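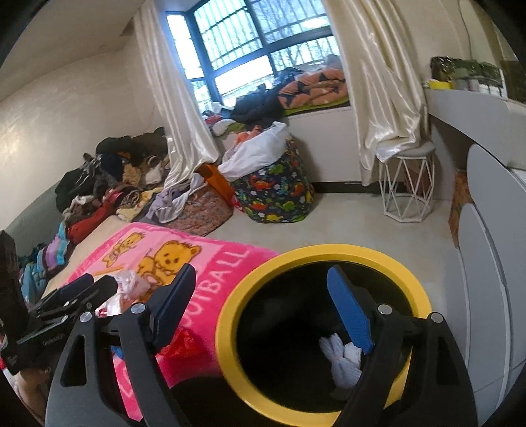 Beatrice Muriithi asks whether small knitted items may share a bin with blankets. They may not. Socks, gloves and similar pieces go into the round bin by themselves, and blankets are folded and shelved as set out in Section 4.

Section 3. Sorting Small Textiles into the Round Bin

3.1 Before you begin

The Skumdale round bin is intended for clean, dry household textiles. It is supplied with one liner and one label card. Choose a level place beside the bed, sofa or low table where the sorting will be done, and leave 2 feet of clear floor on the side from which you will work.

Caution: Do not place the bin within reach of a heater or an open flame.

3.2 Setting up the sorting surface

1. Spread a blanket over the surface, printed side up. A brightly colored blanket makes pale socks and gloves easier to find.
2. Smooth the blanket from the middle outward and tuck in any edge that hangs over the rim of the bin.
3. Empty all bags onto the blanket. Shake each bag once and look inside it before setting it down.
4. Lay the empty plastic bags to one side. They are not to be stored in the bin.

Caution: Plastic bags present a suffocation hazard to infants and small children. Tie each empty bag in a knot and remove it from the room when sorting is complete.

3.3 Sorting

1. Match socks and gloves in pairs. Ribbed pieces should be compared at the cuff, where differences in width are easiest to see.
2. Fold one cuff over the other to hold the pair together. Do not use pins or rubber bands.
3. Place each pair in the bin by hand. Items that are dropped from a height tend to come apart.
4. Set unmatched pieces on the blanket until the last bag has been emptied, then check them against one another a second time.
5. Put any remaining single pieces in the Brira mesh pouch (part 1031, sold separately) and lay the pouch on top.

Note: A dark interior can hide dark clothing. Before adding a new load, tilt the bin toward a window or lamp and check the bottom for items left from the previous one.

3.4 Filling limit

The bin holds up to 800 grams of knitted goods when fitted with the liner. Stop when the contents reach a hand's width below the rim — the rim is the lifting point and must stay clear.

3.5 Care

Wipe the rim and interior with a damp cloth and allow both to dry fully. The liner may be machine washed in cold water. Replacement liners are ordered under part 980.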